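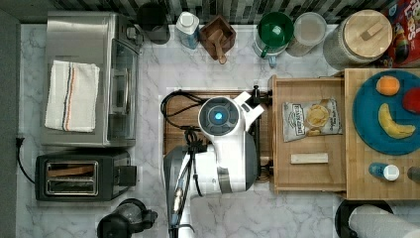
Dridix 조작 실험실의 주방 작업대에서 발생한 그리퍼 통신 단절 건에 관하여, 당시 운용을 담당한 사람으로서 경위와 조치 사항을 기록해 둡니다. 내부 보고서는 별도로 제출하였으며, 이 글은 보고서에 담지 못한 판단 과정을 중심으로 정리한 것입니다. 수치와 시각은 제어기 로그를 기준으로 하였습니다.

해당 작업대는 Nishad 과제의 일환으로 운용되고 있습니다. 과제의 내용은 서랍에 물건을 넣고 꺼내는 동작, 접시 위의 모형 과일을 옮기는 동작, 상자를 눕히거나 세우는 동작을 로봇팔이 반복 수행하도록 하는 것입니다. 상위 제어는 Plultano가 맡고, 그리퍼의 개폐 명령은 팔의 외부를 따라 배선된 케이블을 통해 전달됩니다.

오전 운용에서는 특이 사항이 없었습니다. 오후 2시경 서랍 접근 동작을 시작한 직후, 그리퍼가 닫힘 명령에 응답하지 않은 상태에서 팔이 하강을 계속하였습니다. 손끝이 서랍 테두리에 닿았고, 관절 토크가 상승하였으며, 보호 정지가 작동하였습니다. 로그에 따르면 그리퍼 응답이 끊긴 시점부터 팔이 정지하기까지 400밀리초가 소요되었습니다. 운용 기준은 100밀리초입니다. 작업자는 안전 거리 밖에 있었으므로 인명 피해는 없었고, 서랍 테두리에 눌린 자국이 남았습니다.

최초 판단은 소프트웨어 쪽이었습니다. 같은 주에 Plultano의 설정을 변경한 사실이 있었기 때문입니다. 설정을 이전 상태로 되돌리고 동일한 궤적을 저속으로 재생하였으나 현상은 다시 나타났습니다. 이 단계에서 반나절을 소모하였습니다. 변경 이력이 있는 부분부터 의심하는 절차 자체는 타당하나, 물리적 점검을 병행하지 않은 것은 본인의 판단 착오입니다.
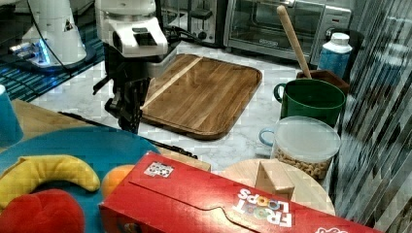 나무 도마 왼쪽 끝의 그리퍼와 그 뒤쪽 왼편에 설치된 다른 로봇팔

원인을 먼저 지목한 사람은 Loan Lý 연구원입니다. 손목을 최대 각도까지 돌린 상태에서 하강할 때에만 응답이 끊긴다는 점을 로그에서 확인하고, 케이블의 여유 길이를 점검하자고 제안하였습니다. 전원을 차단한 뒤 팔을 수동으로 같은 자세에 두고 커넥터를 살펴본 결과, 손목 회전에 따라 케이블이 당겨지면서 커넥터의 체결부가 들뜨는 것이 확인되었습니다. 체결부의 고정 나사는 손으로 돌아갈 정도로 풀려 있었습니다.

동일 조건의 재현 시험은 세 번 실시하였고, 세 번 모두 같은 손목 각도 부근에서 통신이 끊겼습니다. 고정 나사를 조인 다음 같은 시험을 반복하였을 때는 단절이 나타나지 않았습니다. 다만 나사를 조이는 것만으로 케이블의 장력이 해소되지는 않으므로, 케이블 경로를 바꾸고 손목 뒤쪽에 여유 고리를 두었습니다.

두 번째 문제는 정지가 늦었다는 점입니다. 커넥터 불량은 언제든 생길 수 있는 고장이며, 그 경우에도 팔은 기준 시간 안에 멈추어야 합니다. Kiều Tôn 선임이 감시 루틴을 검토한 결과, 그리퍼 응답이 없을 때 마지막으로 수신한 상태를 유효한 값으로 간주하고 재시도를 계속하도록 되어 있었습니다. 팔은 그 값을 근거로 하강을 이어 갔고, 실제로 팔을 세운 것은 통신 감시가 아닌 토크 한계였습니다. 토크 한계는 접촉이 일어난 다음에야 작동합니다. 서랍 테두리 자리에 사람의 손이 있었을 경우를 생각하면 가볍게 볼 사안이 아닙니다.

이에 따라 응답이 한 번이라도 누락되면 팔의 동작을 먼저 멈추고 재시도는 정지 상태에서만 하도록 수정하였습니다. 수정 이후 일시 정지가 잦아져 작업 속도가 다소 떨어졌습니다. 일부 구성원이 불편을 제기하였으나 현재 설정을 유지하기로 하였습니다.

점검 절차에는 다음 사항을 추가하였습니다.

운용 시작 전, 전원을 차단한 상태에서 그리퍼 커넥터의 고정 나사를 확인할 것.
손목을 양쪽 한계 각도까지 수동으로 돌려 케이블이 당겨지는 구간이 있는지 볼 것.
두 팔의 작업 영역이 겹치는 배치에서는 한쪽이 정지하면 다른 쪽도 함께 정지하는지 시험할 것.
보호 정지가 작동한 경우, 원인이 기록되기 전에는 운용을 재개하지 말 것.

세 번째 항목은 이번 고장과 직접 관련이 없습니다. 점검 과정에서 해당 시험의 기록이 남아 있지 않다는 사실을 발견하여 함께 넣었습니다.
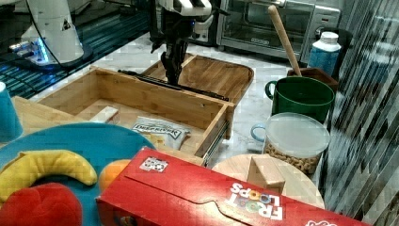 Verkow, 11월

조치 이후의 경과를 덧붙입니다. 서랍 관련 동작을 다시 시작하였으며, 현재까지 그리퍼 통신 단절은 기록되지 않았습니다. 서랍 상자는 조리대 위에 열린 채로 두고, 팔이 위에서 내려와 접근하는 기존 방식을 유지하고 있습니다. 하강 속도는 이전보다 낮게 설정하였습니다.

정지 시간은 커넥터를 의도적으로 분리하는 방식으로 다시 측정하였고, 모든 측정값이 기준 이내에 들어왔습니다. 다만 이 시험은 완전한 단절만을 다룬 것입니다. 접촉이 불안정하여 응답이 간헐적으로 들어오는 경우는 아직 충분히 시험하지 못하였습니다. 시험용 배선을 별도로 제작하고 있으며, Loan Lý 연구원이 이를 담당합니다.

교체한 커넥터는 폐기하지 않고 보관 중입니다. 같은 계열의 배선을 사용하는 작업대가 있다면 고정 나사의 상태를 우선 확인하시기 바랍니다. 간헐 단절 시험의 결과는 정리되는 대로 이 블로그에 게시하겠습니다.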